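Fenddale Gripper Finger Care and Inspection Kit

Item code: FD-600
Price: $2,099 with the torque driver, $2,023 if you already own one and can find it

In stock at the Prata warehouse. Orders in by 13th December ship before the break.

What it's for

Your risk assessment has a page on the arm, a page on the fence and, if you're lucky, a line on the fingers. The fingers are the bit that touches everything. This kit gives you a written inspection routine for two-finger parallel grippers, with the tools to carry it out and a logbook sturdy enough to survive being used as a coaster.

In the kit

Torque driver and bits
Feeler gauges
Lint-free wipes, box of 600
Finger inspection logbook, carbonless
Laminated lockout card in a cheerful colour
Zalelska tip gauge

House rules (they're on the card too)

Isolate and lock out before hands go anywhere near the jaws. Pausing the program doesn't count, whatever the bloke on nights reckons.
Check both fingers at the start of each shift.
Write it down at the time. We can all recognise a month of ticks done with the same pen.
Replace fingers in pairs. 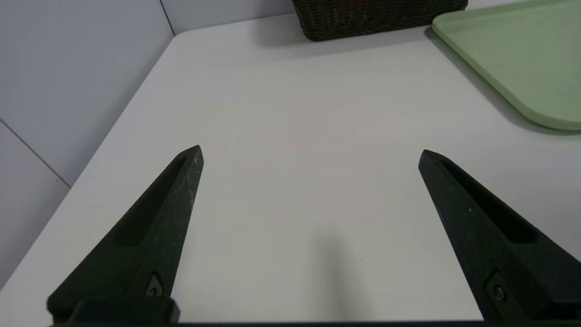

Inspection starts with the fasteners and finishes with the tips. On fingers like these, each screw sits in a triangular pocket near the base, so get the driver in square and check one side, then the other. Pale scuffs like the ones along the upper edge of the left finger go in the log as cosmetic. A crack goes in the log as a crack, and the cell stays locked out.

The routine was written by Urszula Domański, who also takes the half-day course at Inik. The next one is in June, limited to 3 people per cell.

Spare logbooks are sold separately. Pens are your problem.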